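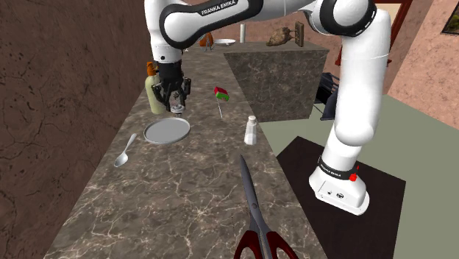 The Well at Tastham

The man from Gakudero wanted 2,000 for the water rights, and he wanted it by January.

Shuk-fan Chien read the letter twice at her kitchen table and put it under the sugar bowl. She had lived in Tastham long enough to see three cures for the dry years. First came the dowser, then the cloud people, then a preacher who left with the collection plate. It had rained after the preacher, but it had also rained the year before him.

"He says there's a lake under us," said her brother. "A hundred feet down. He's got a map."

"Who drew the map?"

"He did."

She drove out to see him anyway. He had set up in the old feed store on the Flunora road, and he poured her a glass of water before she sat down. It was good water. She asked where it came from.

"Noiphan," he said. "Same lake. It runs the whole way under the ridge."

"Noiphan's on the other side of the river."

"Under the river, too."

She looked at the map. The lake was colored in blue pencil, and it stopped very neatly at the county line. In one corner he had written 959, with no feet or gallons after it.

"What's that number?"

"Depth," he said. Then, after a moment – "Volume."

Thirteen families had signed already. Their names were on a sheet by the door, her brother's near the top, in the careful hand he used for checks.

She finished the water and asked if she could fill a jar to take home. He said of course, and went into the back. She heard no tap. She heard a cap being twisted off, and then pouring, and she picked up the pencil and crossed out her brother's name.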